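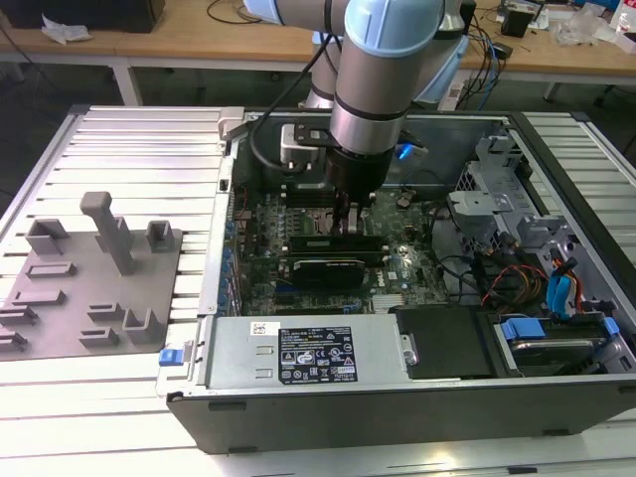
Grodadgate opens its used-computer counter in Gallardo

Gallardo, 4 Nov 2022 — I've wanted to write this one for ages! I'm Esperanza Cifuentes, I run Grodadgate, and this November we're opening a counter for secondhand desktop towers. We've got 200 of them on the shelves, mostly office machines, and every one gets opened up before it gets a price tag.

I'm fussy about the insides. The side panel comes off, the tower goes down flat, and we go through memory, cards, cables and the hard drive. I love the older cases with the blue latches and drive clips — you can get at nearly everything without hunting for a screwdriver. Two sticks of memory, a graphics card, a decent power supply, and plenty of folks are set for homework and email.

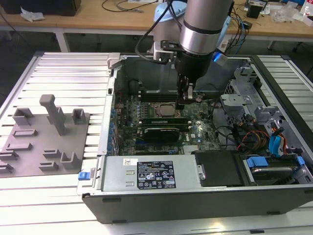
What you can bring in

Got an old tower in the closet? Bring it by. Our partner shop Stesavus takes whatever we can't use for parts, and trade-ins get four weeks of free help by phone.

Press questions can go to me at the Grodadgate front desk, Prarkisik Building, second floor.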